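Small appliances should come with a parts list

My toaster oven stopped working in October. The fault was a thermal fuse, a part the size of a pencil stub. The repair desk in Voritville quoted me 54 for the work and told me a new oven would cost less. I paid for the repair anyway, and I have been cross about it since.

The price of the fuse was never the problem. Kaj Bach, who did the job, spent most of an hour finding out which fuse he needed. The maker prints no parts list, and the case is held shut with screws that need a special bit. He charged me for his time, as he should.

Washing machines are treated differently. People expect to repair them, so spares are kept and manuals can be found. A kettle or a countertop oven gets none of this, and most of us throw it out at the first fault. 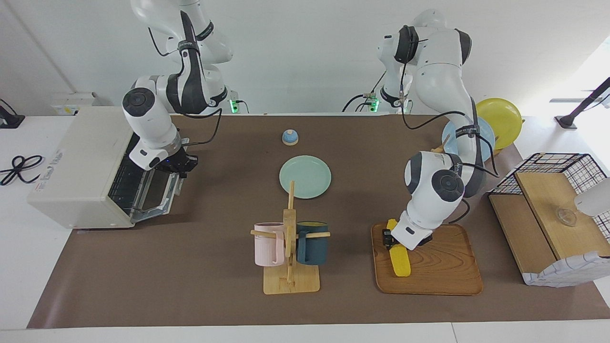 A countertop oven with its glass door open and the wire rack inside.

I would ask for a simple rule. Any appliance with a plug should be sold with a printed list of its parts, a drawing of how it comes apart, and an address where the parts can be bought. The list should stay available for ten years after the last one is sold.

Hjalti Laxdal, who sells kitchen goods in Bornberg, tells me this would push prices up. Perhaps it would, by a little. But the drawings already exist, as no factory can build an oven without them. Putting them in the box costs a sheet of paper.

He also says few customers would use the list. I agree, and I don't think it matters. The repairer would use it, and the bill would be shorter. Councils would have fewer ovens to collect as well, and we pay for that collection whether we cook or not.

Letters to the editor: write to the Opinion desk, Voritville
© All rights reserved | Contact | Back to top
This site uses cookies. By continuing to browse you accept our cookie policy.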